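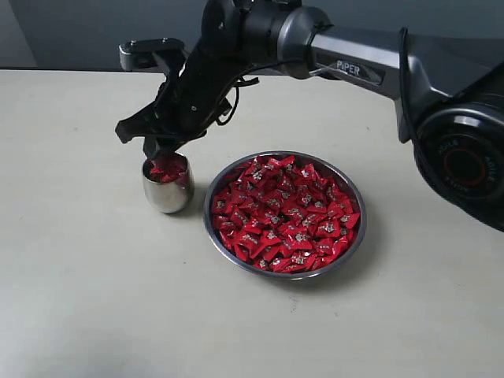 Ukenberg Community Garden, minutes of the general meeting, Wednesday, June 9, 2021. We met outdoors by the tool shed, with a great turnout and a plate of rhubarb bars that went fast! First up was the color for the new shed door, left over from January. Green had its fans, but a matte black with a small reddish-orange circle in the middle won the vote easily. The plot numbers will go on in light gray.

## Water

The second rain barrel is in and the gutter is hooked up. The Nemer Street side still has poor pressure in the evening, so members there asked for a longer hose. Agreed to buy one, 70 feet, with a brass nozzle this time. Please coil it after use -- the last one got run over by a wheelbarrow more times than it could take.

## Money

Balance is $678 after the seed order. The plant sale brought in more than last year, and the tomato starts were gone before lunch. Well done to everyone who potted up!

## Plots

- 19 plots are taken and two are open.
- Plot 10 has been split into halves for two new families. Welcome!
- The bindweed along the Cirkovier fence is back. Dig it, bag it, and keep it out of the compost.

## Seed swap

Lots of excitement on this one. The Tabrizi bakery has offered its back patio for a fall swap, and they want to bake with our squash. Members asked for a table just for beans, and another for garlic. Label packets with the variety and the year saved. Envelopes will be left in the shed.

## Other business

Someone asked about chickens again. Checking the city rules before the next meeting.

The cucumber trellis needs new netting -- string was suggested and might hold up better. To be tried on the two open plots.

Next meeting is in the same spot, or under the library awning if it rains. Bring a chair.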